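Agent ou agente de rangement et d'entretien du linge à domicile (chambres et penderies)

Poste à temps partiel, contrat à durée indéterminée. Référence de l'offre : 809. Annonce publiée le 3 mars 2018.
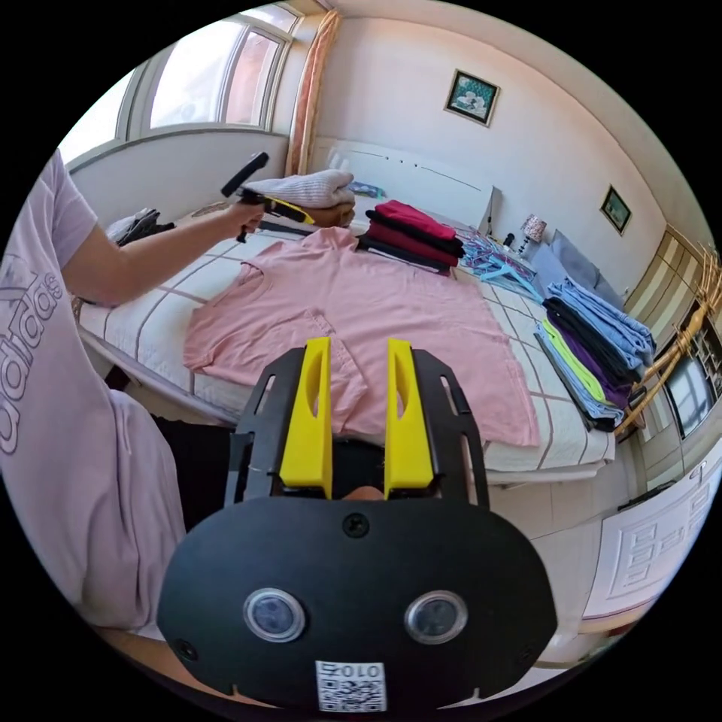
L'entreprise Janov intervient chez des particuliers pour le tri, le pliage et le rangement du linge de maison et des vêtements. Nous ne faisons ni ménage général, ni repassage de chemises au forfait, ni garde d'enfants. Nos clients sont des familles, des personnes âgées qui ne peuvent plus lever les bras jusqu'aux étagères hautes, des gens qui viennent d'emménager et dont les habits sont encore dans les cartons, et aussi des personnes qui vident un logement après une succession.

Nous recrutons 2 personnes pour le secteur de Grotthorpe. Les deux postes sont identiques.

Le travail

Une intervention dure en général une demi-journée. Elle se fait dans la chambre, avec le lit comme plan de travail. L'agent commence par retirer ce qui traîne sur le lit, vérifie que le drap est propre et bien tendu, puis sort les vêtements de l'armoire ou de la commode, étagère par étagère. On ne vide jamais une armoire entière d'un coup. Si le client l'a déjà fait avant notre arrivée, on regroupe tout du côté de la tête de lit et on garde libre la moitié la plus proche de soi pour plier.

Les tâches sont les suivantes :

trier les vêtements par personne, puis par type (t-shirts, pulls, pantalons, linge de nuit, sous-vêtements) ;
repérer les pièces tachées, trouées ou auxquelles il manque un bouton, et les mettre à part dans le sac prévu ;
plier selon la méthode de la maison, expliquée pendant la formation ;
former les piles et les ranger à l'emplacement convenu avec le client ;
trier les cintres, écarter ceux qui sont cassés ou déformés, suspendre ce qui doit l'être ;
remplir la fiche de passage et la faire signer.

Le pliage des t-shirts se fait à plat, devant vers le haut, col du côté opposé à l'agent. On lisse d'abord le tissu avec la main ouverte, en partant du col, puis on rabat les côtés. Les t-shirts à poche de poitrine se plient de façon que la poche ne soit pas cassée par un pli. Les pulls en maille ne vont jamais sur cintre, même si le client a l'habitude de les suspendre : on le lui signale, et s'il maintient sa demande on la note sur la fiche. Ils se rangent en pile basse, de préférence au-dessus de pièces plus lourdes et non en dessous.

Les piles se font par couleur uniquement si le client le souhaite. Par défaut, nous rangeons par usage. Les vêtements noirs posent souvent problème : ils se ressemblent une fois pliés et les clients ne les retrouvent plus. Il est demandé de laisser visible un élément reconnaissable, par exemple l'encolure ou l'étiquette de taille.

Aucun vêtement n'est jeté ni emporté par l'agent, même à la demande du client. Les dons et la mise au rebut font l'objet d'une prestation séparée, assurée par notre dépôt de Tratska, avec un bordereau. Les petits objets trouvés dans les poches ou entre les piles (clés, pièces, bijoux, médicaments) sont posés dans la coupelle fournie et remis au client en fin d'intervention.

Horaires et secteur

35 heures par quinzaine, réparties sur des demi-journées. Le planning est communiqué deux semaines à l'avance. Les interventions du matin commencent à 9 heures, celles de l'après-midi à 14 heures. Pas de travail le soir ni les jours fériés. Le mois d'octobre est chargé, avec la sortie des vêtements d'hiver, et des heures complémentaires peuvent être proposées. Elles ne sont pas imposées.

Les logements se trouvent à Grotthorpe et dans les communes voisines. Les déplacements entre deux clients d'une même journée sont comptés comme temps de travail. Le permis de conduire n'est pas exigé si la personne habite à proximité d'une ligne de bus. Le matériel à transporter tient dans un sac à dos : des sacs de tri en tissu, un mètre ruban, une brosse anti-peluches, des étiquettes, un carnet de fiches.

Profil recherché

Aucun diplôme n'est demandé. Une expérience en hôtellerie, en blanchisserie, en magasin de vêtements ou dans l'aide à domicile est utile, de même que la tenue d'une maison pendant plusieurs années, que nous prenons en compte au même titre.

Il faut pouvoir rester debout et légèrement penché pendant de longs moments. Les lits sont souvent bas et c'est la principale difficulté physique du poste. Une planche pliante peut être empruntée au dépôt pour les personnes qui ont le dos sensible, à condition de la réserver la veille. Les personnes allergiques aux poils d'animaux doivent le signaler lors de l'entretien afin que nous puissions en tenir compte dans l'attribution des logements.

Nous attendons de la discrétion. L'agent entre dans une chambre, ouvre des tiroirs, voit des affaires personnelles. Rien de ce qui s'y trouve ne doit être commenté, ni devant le client, ni à l'extérieur. Les photographies prises pour un usage personnel sont interdites chez les clients. Il faut également savoir lire et écrire suffisamment le français pour remplir une fiche et relire les consignes laissées par la personne.

La tenue est libre : des vêtements simples, propres, à manches courtes ou remontées, sans bracelet ni bague qui accroche la maille. Des chaussures d'intérieur sont obligatoires et remboursées une fois par an sur présentation du ticket.

Formation

La formation dure 3 jours et elle est payée. Les deux premiers se passent au dépôt, sur du linge de prêt, avec un lit double, une commode et une penderie. On y apprend les pliages de base, le contrôle des étiquettes d'entretien et la façon de composer une pile qui ne s'effondre pas quand on en retire la pièce du milieu. Le dernier jour se déroule chez un client, en binôme avec un agent en poste.

Les personnes qui plient déjà bien à leur manière doivent accepter de changer de méthode. Les clients voient parfois passer deux agents différents au cours de l'année et s'attendent à retrouver le même pliage sur toutes les étagères. Les désaccords sur ce point ont été la première cause de départ pendant la période d'essai.

Rémunération et conditions

Salaire horaire fixé selon l'expérience et précisé lors de l'entretien, avec paiement en fin de mois. Les frais de transport en commun sont pris en charge à moitié. Si un client annule moins de 24 heures avant l'intervention, la demi-journée reste payée. La période d'essai est de deux mois.

L'entreprise est assurée pour les dégâts causés au linge et au mobilier. Tout accroc, même minime, doit être inscrit sur la fiche le jour même. Aucune retenue n'est faite sur le salaire pour un vêtement abîmé dès lors qu'il a été déclaré.

Déroulement du recrutement

La sélection se fait en deux étapes. La première est un entretien d'une demi-heure au bureau de Grotthorpe, consacré au parcours, aux disponibilités et aux questions du candidat. La seconde est un essai pratique : un lot de linge mélangé est remis à la personne, qui dispose de quarante-cinq minutes pour le trier et le plier sur un lit. Le lot contient des t-shirts, des pulls, du linge foncé, quelques pièces d'enfant et une poignée de cintres. Il n'est pas nécessaire de tout terminer. Nous regardons l'ordre dans lequel la personne s'organise, la régularité des piles et le soin apporté aux pièces fragiles.

L'essai est observé par la responsable du secteur. Il ne remplace aucune intervention chez un client et le linge utilisé appartient au dépôt. Une réponse est donnée à chaque candidat, positive ou négative, dans les dix jours.

Pour postuler

Envoyer une lettre courte et un CV, par courrier ou par dépôt direct, à l'adresse suivante : Janov, service recrutement, immeuble Chang, rez-de-chaussée, Grotthorpe. Indiquer la référence de l'offre sur l'enveloppe, les demi-journées disponibles dans la semaine et la commune de résidence. Les candidatures sans lettre sont acceptées si les disponibilités figurent sur le CV.

Il est inutile de joindre des copies de diplômes ou de certificats de travail à ce stade. Les originaux seront demandés au moment de la signature du contrat, avec une pièce d'identité et un relevé d'identité bancaire.

Les personnes ayant déjà postulé au dépôt de Tratska peuvent se présenter à nouveau pour ce secteur. Elles n'ont pas à repasser l'essai pratique si celui-ci date de moins d'un an.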